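Hand-held gripper demonstration

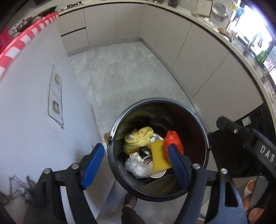 Hand-held gripper demonstration is a way of gathering examples for a robot learning system without using a robot. A person carries a gripper fitted with a camera and does ordinary household jobs with it, such as clearing up a kitchen. Each attempt is stored as one example, made up of the video and the movement of the fingers.

The Stovard collection, begun by Danica Ristić and Krum Berisha, holds 148 examples from 4 homes. Each job was repeated six times, with the objects moved between attempts. Failed grasps were kept and labelled separately.

The method is cheaper than steering a robot arm from a distance, but the person can reach in ways an arm may not. Slavica Lazarević later added a check that removes movements outside the arm's range.

See also: Imitation learning; Teleoperation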